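Flarix Trim Clip and Fastener Assortment for Classic Sedans

The Flarix assortment supplies replacement interior and exterior trim fasteners for European sedans built in the 1960s and early 1970s. It is intended for restorers who are reassembling a dismantled car and for workshops that need a dependable stock of common sizes.

Each case holds 500 pieces in 17 sizes. Door panel clips, sill molding clips, headliner retainers and blanking plugs are packed in separate compartments, and a printed size chart is fixed inside the lid. Metal clips are zinc plated. Plugs and grommets are molded in black rubber. 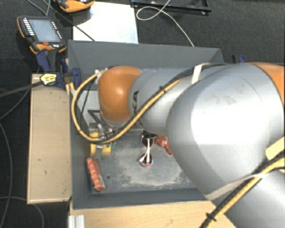 Robot arm with yellow hose, over a gray bin.

Customers should measure the panel hole before ordering. Many cars of this period were repaired with whatever clips were at hand, and holes may have been drilled larger than the factory size. Oversize clips are sold separately under the Cema name – they are not included in the standard case.

Refill packs are available for every size in the chart. Workshops may also order loose stock in cartons of 3,000 pieces, with a minimum of one size per carton. Cartons ship from the Irville warehouse and are not eligible for counter pickup.

Unopened cases may be returned within 30 days of delivery. Opened refill packs cannot be exchanged.

Fitment questions: Soon-im Byun, Parts Support, Irville
Size chart revised July 2022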